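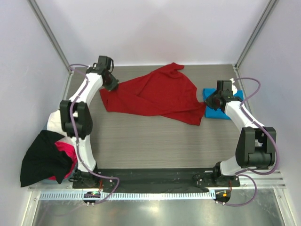
How to Fold a T-Shirt So It Stays Folded

My aunt Etenesh Tamiru folded everything in the house on the end of the kitchen table, and she could get through a whole basket before her coffee went cold. I have never come close to her speed, but I did pick up her way of doing T-shirts, and several of you asked me to write it out after the closet post in November. So grab a pile and let's go!

Start with a flat, clear patch of table. Beds are comfortable but they sink in the middle, and you end up chasing wrinkles all afternoon. Keep the rest of your laundry off to one side so you have room to spread out.

Step 1. Find the shoulders. A shirt fresh out of the dryer is usually a twisted lump, so don't try to fold it yet. Pinch it at the top of each side, lift it a little, give it a gentle shake, and lay it face down with the neck pointing away from you.

Step 2. Smooth it out. Work from the middle toward the hem with flat palms. If a sleeve has tucked itself underneath, pull it free now (I always forget one and then have to start over).

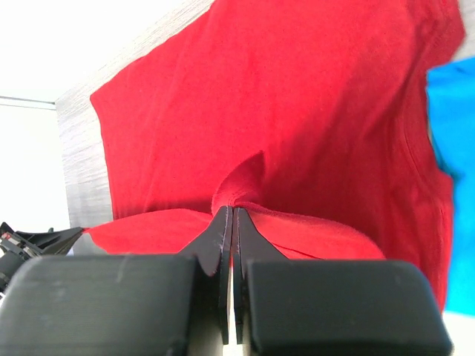 For a stubborn crease in the body of a cotton shirt, take a small pinch of cloth right beside it, raise it an inch or so, and let it settle again before you smooth it down. Go easy on soft knits, which stretch if you tug.

Step 3. Fold in the sides. Bring one side over to the center of the back, then turn the sleeve back on itself so it lies along the fold. Do the same on the other side. You should have a long strip, roughly 11 inches wide for an adult shirt.

Step 4. Fold up from the hem. Stop 2 inches short of the collar, and press lightly with your hand.

Step 5. Fold in thirds, toward the collar, and stand the little bundle on its edge. If it flops over, your strip was probably too wide, so open it up and bring the sides in a bit more.

I keep mine upright in a drawer with the darker colors at the back. Long sleeves work the same way, except that you'll need to fold each sleeve down the length of the strip before you come up from the hem.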